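How to Pack and Ship Clothes in Poly Mailers (Without Wasting Money or Tape)

I love shipping things. I know that's an odd hobby to admit to, but there is something so satisfying about a flat, tidy parcel with its label on straight, heading off to somebody who is looking forward to it! I started selling secondhand sweaters and denim from my spare room in Brekville, and I have now sent out 3,868 parcels, nearly all of them in plain plastic mailers. Here is how I do it.

What you need

Poly mailers in two sizes. I use a small one for tees and a large one for coats and jeans.
Thin clear bags for the inside layer.
A kitchen or postal scale.
A soft tape measure.
Labels, either from a thermal printer or on plain paper with clear tape.
Tissue paper, if you like the look of it.

You can skip the thermal printer when you're starting out. I printed on regular paper for my whole first year and everything was fine. When I did buy one, I got a secondhand Cuvo and it has been a little workhorse, though I do have to clean the roller more often than I'd like.

Step 1: Check the item one last time

Do this before you fold. Turn out the pockets, run a lint roller over both sides, and look at the cuffs and collar in good light. I once found a buyer's future jeans still had my grocery list in them. If you spot a mark you missed when you wrote the listing, stop and message the buyer with a photo. Most people say go ahead, and they're happy you asked.

Make sure the piece is completely dry, too. Anything even a little damp will smell awful after a few days sealed in plastic.

Step 2: Fold to fit the bag

Lay the mailer on the table and fold the garment so it comes out a bit narrower than the bag and a couple of inches shorter than the opening. For sweaters, fold the arms in, then fold in thirds from the bottom. For jeans, put one leg on top of the other, tuck in the crotch point, and fold up from the hem. Keep zippers and metal buttons toward the middle of the bundle so they can't poke through.

A flat bundle will ride through the mail much better than a ball. Press it down with your forearm and let the air out. I find this part weirdly relaxing.

Step 3: Add the inside layer

Slide the folded item into a thin clear bag and close it. Mailers do get torn now and then, and they do get left on porches in the rain, so this layer is worth the few cents. Drop in a slip of paper with the buyer's name and address as well. If the outside label ever comes off, whoever opens the parcel has something to go on.

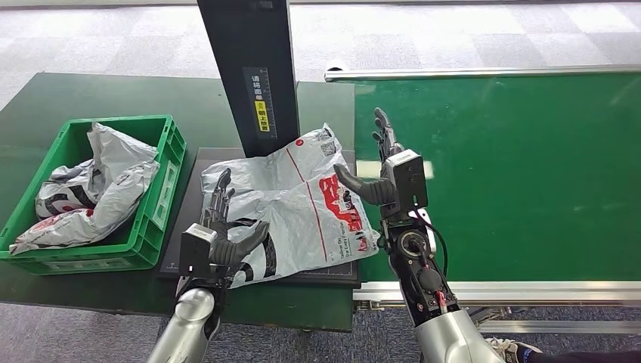
Step 4: Seal it properly

Put the bundle in the mailer and push it all the way to the bottom. Smooth the bag upward with your palm to move the air out, then peel the strip and fold the flap over in one go, starting from the middle and working out to each side. The glue on a decent mailer grabs fast, and you only get one try — a crooked flap leaves a gap at the corner that can catch on things. If that happens, cover it with a strip of tape.

When the bag is much too big, fold the extra part behind and tape it down before you put the label on. You want one smooth front.

Step 5: Weigh and measure after sealing

Always weigh the finished parcel. I used to weigh the sweater by itself and guess at the rest, and I paid for it in postage corrections. Set the scale to zero, lay the parcel so it isn't hanging over onto the table, and round up to the next whole ounce. Measure the length and width with the bag lying flat, and the height at its thickest spot.

Step 6: Put the label on

Lay the parcel down with the flap side underneath. Pat the front until it's as flat as you can get it, then stick the label down in the center, pressing from one edge to the other. Don't wrap it around a side. A barcode that bends over a fold or has a crease through it is hard to scan, and so is one under shiny, bubbly tape. If you're taping a paper label, keep the tape over the edges and leave the barcode clear.

Reusing an old mailer? Great, I do it all the time! Cover or black out every old label and barcode first. My friend Rami Srour had a coat come straight back to him because the old barcode was still showing on the back.

Step 7: Get it out the door

I pack in the evening and drop off before 9 a.m., when the line is short. Ask for an acceptance scan, especially if you're handing over a whole tote of parcels. I keep my receipts in an envelope until everything shows as delivered.

A few questions I get a lot

Can I ship shoes in a mailer? Soft ones, like canvas slip-ons, yes. Anything with a shape you care about should go in a box.

How many mailers should I buy at once? Start with a small pack of each size. I bought a giant case before I knew what I'd be selling, and I still have 49 of the wrong size in the closet.

What about really thick coats? Fold them, sit on them (I mean it), and seal quickly. If the flap is straining, go up a size.

Next month I'm going to try paper mailers for the lighter pieces, and I'll add my notes on those once I've sent a good batch.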